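Wustov Marine Station Finishes Its First Winter Count of Seafloor Worms

Urkorthorpe, 7 October 2019

Hello from the mud room! I'm Carola Ostermann, and I run the sediment group at the Wustov Marine Station. Our press office usually writes these, but they let me have a go this time, so please forgive the odd detour.

We have finished sorting, naming and sequencing everything we pulled out of the bottom of Bitar Sound last winter, and the list is a lot longer than we expected. From 186 mud cores we identified 369 species of bristle worm. The old list for the sound, put together from summer trips over several decades, had 205. I read the new number out at our group meeting and Ziad Dabbas, who keeps our species database, asked me to read it again.

I should say what a bristle worm is, as I get asked at every family dinner. They are the segmented cousins of the earthworm that live in the sea, with little tufts of bristles down their sides. Some build tubes and stay put for life, some plow through the mud eating whatever is in it, and a few are hunters with jaws you can see without a microscope. A teaspoon of seafloor can hold several kinds. They turn the mud over and let oxygen down into it, and flatfish and crabs eat them by the ton.

The winter part is what makes me happiest. Almost all seafloor sampling in the sound has been done in summer, when the weather is kind and students are free. Yara Nseir, our cruise leader, had been saying for years that we were looking at half a calendar. She got us a small boat, a very patient skipper and 20 days at sea between storms, and we took cores from the shallow sandy banks all the way down to the deep basin. I was seasick for most of it. Yara was not, and she mentioned this often.
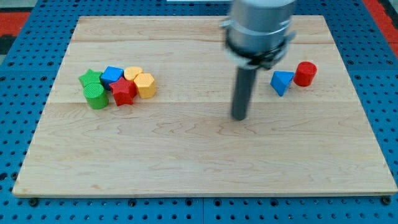 Sorting worms is slow work, and most of it comes down to shape. You look at the head, the gills, the bristles and the tail, and you do it over and over until your neck hurts. Plenty of the animals we found can be told apart by the outline of a single scale or a single bristle tip. When I explain this to school groups I talk about toy blocks: a green star is easy to pick out of a cluster of colorful pieces, points and all, and you'd know it from across the room. Our worms are more like a tray of stars where one has a slightly blunter point than the rest. Hala Shboul can spot that blunter point in seconds, and she is training three of us to do it (slowly, in my case).

Once a worm had been sorted by eye, Ghassan Saliba took a tiny piece of tissue and read a short stretch of its DNA. Sometimes the two methods agreed and we all moved on. Sometimes they didn't, and those were the fun afternoons. One tube builder that every guidebook treats as a single species came back as four, each living at its own depth. Hala went back to the microscope and found that the four really do look different, if you know to check the rim of the third segment.

I want to be careful here. A longer list doesn't mean the sound has more life in it than it used to. We looked in a new season, we used a finer sieve, and we had DNA to help us. Some of the extra species must have been sitting there all along, slipping through the mesh. Others may only come up into the top layer of mud when the water is cold. We can't yet say which is which, and that is the next job.

For that we're going back out in April, to the same stations, with the same sieve. The corer is being overhauled by Gultex, who built it for us and who have been very good about the dent. Yara has already booked the boat.

The full species list, with drawings and DNA records, is free for anyone to use and can be requested from Ziad Dabbas through the station office. Teachers who would like a jar of preserved worms for the classroom should write to Hala, who will send a care sheet along with it. Reporters are welcome to visit the lab and look down a microscope. Please wear shoes you don't love.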